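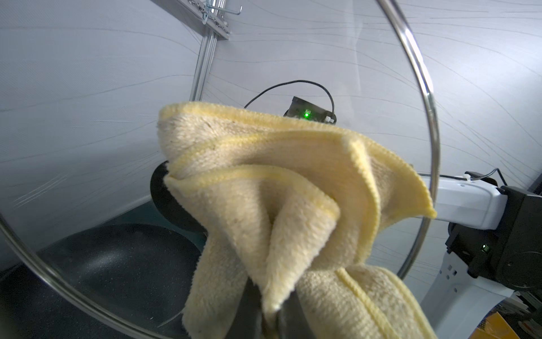 Week 6 handout: Gripper comparison, wrist camera view

Read before the lab. Bring your own notes from the Skurkholm trial.

1. What the vendors claim

Belo and Zein both say their grippers handle "cloth and kitchenware." I would like you to treat that as one claim about cloth and another about kitchenware, and to ask for the numbers on each. The Belo sheet reports 400 grasps and doesn't say how many different towels were used. If it was one towel, I'm not impressed.

2. Why the towel and the glass lid

A bunched microfiber towel hides most of the gripper from the wrist camera. Look for the fingers in the view at the top of this handout. You get some rounded black plastic on the left and a bit more under the folds. Any controller that says it "sees" its grasp in a view like that is guessing from something else, probably motor current. Find out what.

The clear lid is a separate problem. Its steel rim is easy to pick out, but the glass lets the background through with reflections and some distortion. Depth numbers taken through glass should be doubted until you have checked them with a ruler.

3. Things to record

Gripper and controller used (Belo, Zein, or the older Gondden)
How the cloth was placed at the start
Whether the fingers could be seen at the moment of closing
Every failed try, including the ones you think were your fault

Nine tries per gripper is the minimum. It is also too few to rank anything, so please don't write "Zein is better" on the strength of nine tries. Last year's group did – with a bar chart.

4. Reading

Zuzanna Kozłowski's lab notes on cloth grasping, first two sections. Her failure table is good. I don't buy her argument that a second camera fixes hidden fingers, and she gives no run without it to compare.

Write-ups due 20 June 2026, by email. Send the raw log too.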